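Consumo en espera: lo que mide el vatímetro y lo que dice la factura

Llevaba dos facturas seguidas sin entender el consumo nocturno. El contador digital permite descargar la curva horaria, y en la mía, entre las dos y las cinco de la madrugada, la línea no bajaba nunca de un suelo bastante alto para un piso en el que a esas horas solo debería funcionar el frigorífico. Decidí medir el consumo en espera aparato por aparato, con un vatímetro de enchufe, y anotar los resultados en una hoja de cálculo.

El vatímetro es un Zurkmont básico, sin conexión a red. Mide tensión, corriente, potencia activa, factor de potencia y energía acumulada. La resolución declarada es de 0,1 W, pero el manual reconoce que por debajo de 2 W la precisión no está garantizada. Es una limitación seria, dado que buena parte de los aparatos modernos en reposo se mueven justo en esa franja. Para las cargas pequeñas usé el método habitual: dejar el medidor en modo de energía acumulada durante muchas horas y dividir. No corrige el error sistemático del sensor, pero al menos promedia las oscilaciones de la lectura instantánea.

Un segundo problema es el factor de potencia. Las fuentes conmutadas sin corrección, en vacío, dan valores de 0,3 o 0,4. Quien multiplica tensión por corriente obtiene voltamperios, que en un caso así triplican los vatios reales. En el suministro doméstico se factura energía activa, de modo que la cifra que interesa es la de vatios. He visto tablas en foros con consumos en espera disparatados que se explican solo por esta confusión.

El procedimiento fue el siguiente. Cada aparato se conectó solo, se encendió, se usó diez minutos con normalidad y se apagó desde su mando o su botón. La lectura empezaba media hora después. El intervalo tiene su motivo: varios equipos tardan en entrar en el modo de bajo consumo, y el decodificador, por ejemplo, mantiene el disco girando un buen rato después de que se apague el piloto.

Los cargadores de móvil sin teléfono conectado no dan lectura apreciable. El televisor se queda en 0,4 W con el arranque rápido desactivado y sube a 11 W con él activado. La impresora, 3,1 W. El amplificador, un Grukska de los años noventa con transformador toroidal, 9 W permanentes, porque el interruptor frontal corta el secundario y deja el primario bajo tensión. El decodificador del operador, 14 W en reposo frente a 16 W en funcionamiento; el botón de apagado, a efectos energéticos, apenas sirve. El router y el conversor de fibra suman 13 W, pero esos no los considero consumo en espera: prestan servicio a cualquier hora.

La regleta también cuenta, aunque poco. El piloto de neón de un interruptor consume décimas de vatio. Las regletas con protección contra sobretensiones añaden una corriente de fuga mínima a través de los varistores. Las llamadas inteligentes, con wifi, sí tienen consumo propio: la Kaewkla que probé gasta 1,2 W con los relés abiertos y algo más con ellos cerrados. Para desconectar una impresora que en reposo pide 3,1 W, el ahorro neto se queda en 1,9 W. Para un solo cargador, el balance es negativo.

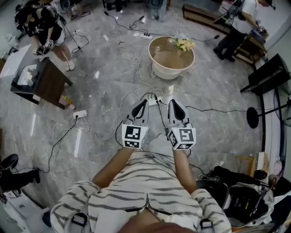

Chutima Siriwan me escribió el sábado, tras leer el borrador, para objetar que estaba mezclando dos cosas distintas. Según ella, el consumo en espera del decodificador y el del amplificador no admiten el mismo remedio: el primero tarda varios minutos en arrancar y puede perder grabaciones programadas si se le corta la corriente, mientras que el segundo se puede desconectar sin ninguna consecuencia. Añadía que la cuenta debía hacerse sobre las horas en que el aparato está de verdad en reposo, y que yo había multiplicado por el año entero.

Tiene razón en lo segundo y la hoja está corregida. Un vatio continuo son 8,76 kWh al año, pero solo si es continuo. El amplificador se usa tres horas al día de media, así que en reposo está veintiuna, y sus 9 W equivalen a unos 69 kWh anuales. El decodificador, con cuatro horas de uso, queda en 102 kWh. En cuanto a las grabaciones, en casa no se programa ninguna, y he optado por cortar.

El total anual del piso fue de 2000 kWh. Tomé como referencia la potencia mínima de la curva horaria, la extrapolé a las 8760 horas y salieron 1330 kWh, una proporción que me pareció inverosímil. Lo era. El valor mínimo que yo había leído incluía el termo eléctrico, que tenía la costumbre de reponer pérdidas justo en esa ventana. Con el termo desconectado durante varias noches, el suelo bajó y la extrapolación se quedó en 900 kWh. De esos, 577 tienen dueño conocido: frigorífico, router y conversor, decodificador, amplificador y la suma de los pequeños. El resto sigue sin atribuir.

Los candidatos son los circuitos que no pasan por un enchufe y que, por tanto, el vatímetro no alcanza. Tengo tres en mente: el videoportero, la placa de la caldera y los transformadores de los focos halógenos del pasillo. Estos últimos son sospechosos por diseño, ya que el electricista que reformó el piso puso el interruptor en el lado de baja tensión en al menos uno de los dos tramos. Un transformador de núcleo de hierro en vacío, alimentado día y noche, disipa varios vatios y se nota templado al tacto.

Thitima Kaewmanee propone medir en el cuadro con una pinza amperimétrica, circuito por circuito. El inconveniente es conocido: la pinza da corriente eficaz, no potencia activa, y con cargas tan bajas y tan deformadas el resultado vale solo como indicio. Existe un analizador para carril DIN de Teridness que mide energía activa por circuito, pero ocupa dos módulos y en mi cuadro queda uno libre. La alternativa barata es bajar los automáticos de uno en uno, diez minutos cada vez, y contar los destellos del led del contador. Con cargas tan pequeñas diez minutos dan muy pocos impulsos y habrá que alargar el intervalo a una hora por circuito.

De momento los cambios aplicados son estos: arranque rápido del televisor desactivado, decodificador y amplificador en una regleta con interruptor mecánico bipolar, impresora desenchufada salvo cuando se usa, termo con programador horario. El programador es de rueda, con motor síncrono, y consume menos de 1 W.

Queda pendiente la medición de los circuitos fijos. La haré en junio, con la caldera fuera de servicio, para poder separar la placa del resto, y colgaré la hoja de cálculo completa cuando tenga las lecturas.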